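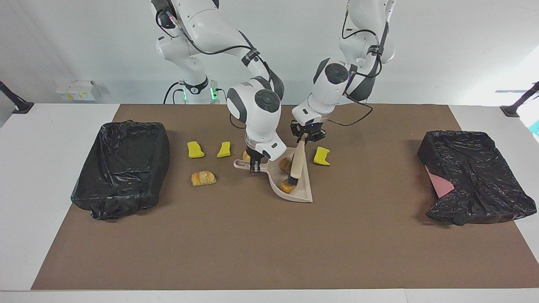
Tidying tasks account for most of the questions we receive from new operators, so this page begins with them. The sorting task is run on a brown mat between two lined bins, one for food and one for sponges. The operator drives both arms at once from the leader station. With a dustpan in one gripper and a brush in the other, the two hands have to be planned together: the pan stays flat with its lip towards the debris, and the brush brings the pieces in over the lip. Bread and pastry are swept up separately from the yellow sponge pieces, even when a sponge is lying right next to the pan.

Which bin is which?

The bin assignment is given on the task card and is fixed for the whole session. It may be reversed between sessions. Read the card before the first episode, including when you have run the same task earlier in the day.

How long is an episode?

Most sorting episodes finish within 2 minutes. The recorder stops by itself at 7 minutes and marks the episode as incomplete. Incomplete episodes are kept but are not used for training unless Sanaa Benkirane releases them.

How many episodes make up a set?

A full set for one task is 249 episodes. Operators record in blocks of 10 and then change over. A block that is interrupted can be resumed by the same operator on the same day; otherwise it is closed short and the remainder goes back into the queue.

Should I guide the arms by hand or use the leader station?

Use the leader station for anything involving two tools. Hand guiding is allowed for single-arm tasks and for teaching the start pose. When guiding by hand, hold the arm above the wrist and keep your fingers off the gripper housing. Your own arms will appear in the recording, so hand-guided episodes must be tagged as such in Grivitz before upload.

I dropped the brush. Do I stop?

No. If the tool lands within reach, pick it up with the same gripper and carry on. Recoveries are useful and are trained on. If the tool falls off the table, end the episode and mark it "tool lost". Do not reach in while the arms are live.

Can I push a piece with the gripper instead of the brush?

No. Contact between the fingers and the food is logged as a fault in this task. The croissants shed flakes that work their way into the finger slides — Vinzenz Hauser has had to strip two grippers this year. A piece that cannot be brought in with the brush should be approached again from the other side of the pan.

Do crumbs count as debris?

Only pieces named on the task card count. Specks left on the mat do not affect the result. Wipe the mat between blocks, not between episodes.

How should the pieces be laid out at the start?

Scatter them by hand and vary the layout each time. Do not make rows, and do not group the food on one side. At least one sponge should be far enough from the pan that the arm has to travel. Layouts that repeat are rejected by the check that runs overnight in Nellent.

The brush moves later than my hand. Is this normal?

A small, constant delay is normal. A delay that grows during the episode is not. Stop, park both arms and restart the leader station. If it returns, report it to Abdelilah Bouazza with the episode number and do not record further on that station.

Can I delete a bad episode?

Operators cannot delete. Mark the episode "discard" and enter a reason. A single word is enough.

Who reviews the recordings?

Fadwa Farouk reviews the first block from every new operator in full. Later blocks are sampled. Comments appear in Grivitz beside the episode and should be read before the next block is started.

Who do I contact about access?

Rania Kamel issues operator accounts and station bookings. Accounts unused since May have been suspended and can be reopened on request.

Page last revised 17/02/2023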